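Hand-held gripper, second version: notes from the Clisum workshop

Members who were at the July open evening will remember the first gripper Uthai Chantharasri brought in, which had one moving finger and dropped most things it was given. He and Ute Eichhorn have been working on a replacement on and off ever since, partly on the big bench here and partly at home. It now works well enough to write up.

The idea is the same as before. You hold the tool in your hand and pick things up with it, and a small camera on top records what the fingers are doing. The recordings are meant for a folding arm they want to build later, under the name Gendislow. The arm itself is still only a drawing and a box of motors.

Both fingers move this time. Each is a linkage in black plastic with a triangular cutout, turning on round metal pivots. The cutouts were Ute's suggestion, to save weight at the tip end. Uthai printed the first pair solid and his wrist complained after 21 minutes.

The pads took longest. Smooth ones let go of anything shiny, so both fingers now have ridged pads, printed separately so they can be swapped when they wear. The pads do not match in colour because the two of them were made on different days with whatever was on the printer. It makes no difference to the grip.

The other trouble was play in the pivots. The first holes were too loose, and the tips crossed over each other when squeezed hard. Ute reamed a new set on the pillar drill, which cured most of it. There is still a little slack on the left side - a washer might do it.

For the past few weeks Uthai has been trying it on clothes at home. Thin cotton is easy. Knitwear catches on the ridges and has to be shaken off. Padded coats are harder, as there is a lot of air to squeeze out before the pads meet anything firm, and he has found it best to go for a hood or a cuff and leave the body alone.

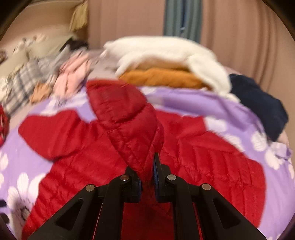
The gripper on the hood of a red puffer jacket.

So far there are 42 usable recordings, and the plan is to carry on with towels and bedding next.

The drawings are on the workshop computer in the folder marked Brusota, along with the print settings. Please do not use the older files in the same place, as the pivot holes in those are the wrong size. If anyone has a short length of steel rod to spare, or has built a linkage like this before, leave a note in Ute's tray by the lathe.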